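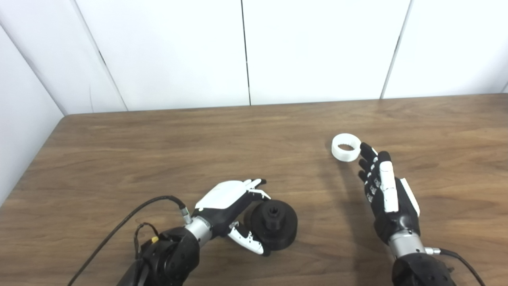

*Bimanual hub-and-collar task on a bench cell. Left hand at the black hub part, white ring collar on the table near the right hand.*

# Bravameck two-hand bench cell

The Bravameck cell is a fixed two-arm station for small-part handling and assembly trials. It is supplied by Dresenura as a complete unit: two arms, two five-digit hands, controller, head camera, table, side and rear wall panels, and a starter set of printed task parts. It is meant for laboratories and process development groups that need human-style grasps on loose parts. It isn't rated for use in a production line.

## Hands

The hands are sold as a left and right pair. They are not interchangeable, and the controller will refuse to start if they are fitted to the wrong arms. Each hand joins its arm at a metal wrist section with a side-entry connector carrying power and data on one cable. The cable runs outside the arm. Leave a loose loop at the wrist long enough for full rotation, and check that it doesn't pass under a part before starting a run.

Each finger can be driven in one of three modes:

- **Position.** The joint goes to a set angle and holds. Used for pre-grasp shapes.
- **Compliant.** The joint holds a set angle but gives under load. Used for closing on a part whose exact place isn't known.
- **Force limit.** The joint closes until a set load is reached. Used for holding and turning.

Modes can be mixed within a hand. The supplied hub-and-collar routine keeps the thumb in position mode and runs the fingers compliant until contact.

The thumb has the widest range of travel and takes most of the wear. Thumb joints should be checked every 2,000 grasp cycles and re-zeroed if they have drifted. The controller keeps the cycle count for each hand separately and retains it when a hand is removed.

## Supplied task parts

The starter set contains 9 printed parts, all with matching model files so that worn pieces can be reprinted. Among them are:

| Part | Used for |
|---|---|
| Hub with wide round base | Steadying with one hand while the other works |
| Ring collar | Pick, turn over, place over a hub |
| Stepped peg | Insertion with one hand |
| Split clip | Two-hand pull |

Parts are left with their layer lines as printed. Sanding or coating them changes how they slide against the fingers, and results from finished parts shouldn't be compared with results from plain ones. Reprints should use the same layer height and orientation as the model file states.

Low parts such as the collar are the hardest to lift cleanly from a flat surface. The usual approach is to come down with the thumb and two fingers either side of the wall, close in compliant mode, then switch to force limit before raising the wrist. A finger through the centre hole also works but leaves the part badly placed for fitting.

## Table and surround

The standard table has a wooden top. A matt grey top is available at the same price. The wood gives a moderate amount of friction and is easy to replace when scored, but the grain can trouble edge-based vision methods, mostly with dark parts. Users who depend on part outlines should order the grey top.

Wall panels are plain white and fix to the table frame from outside. They give the camera a steady background and keep light reasonably even. Overhead lighting is not included. The cell should be lit from above, with no direct sun on the table.

## Controller and software

The controller is a floor-standing unit with one port per arm, one per hand and one for the head camera. It runs Tyagi, the motion and recording package. Tyagi handles:

- taught and scripted motion for both arms on a single clock
- per-joint mode switching during a move
- logging of joint angle, joint load and video to one file
- playback of a logged run at reduced speed

Collision checking covers arm to arm, arm to table and hand to hand. It doesn't cover parts held in the hand. A long part gripped at one end can strike the other arm without warning, and the clearance must be set by the user.

Tyagi can be driven from the Brullov glove set for operator control. The gloves are sold separately and need the 3.x release of Tyagi or later. Finger mapping is close for the four fingers. Thumb mapping needs a short calibration for each operator, and this should be repeated if the gloves are taken off.

## Installation

Two people are needed to lift each arm. The order of work is as follows.

1. Level the table frame and fix it to the floor.
2. Fit the arms to the front rail, left then right.
3. Fit the wrist sections and hands with the controller off.
4. Connect the hand cables and dress the loops.
5. Fit the wall panels.
6. Power up and run the zeroing routine with the table clear.

Zeroing must be repeated whenever a hand is changed. The arms should be parked low at the front of the table before power is removed, as the joints have holding brakes but the fingers do not and will relax.

## Known limits

- Bare fingertips slip on polished metal. Rubber tip covers are listed under spares.
- Video and joint data can drift apart on long recordings. Runs should be split or re-synced.
- The hands aren't sealed. Keep liquids and fine powder away from the joints.

## Ordering

The cell ships in 2 crates. Hands can be ordered singly as replacements, and the order must state left or right. Spares stocked by Dresenura include wrist cables, thumb joints, fingertip covers and both table tops. The price list is revised each July.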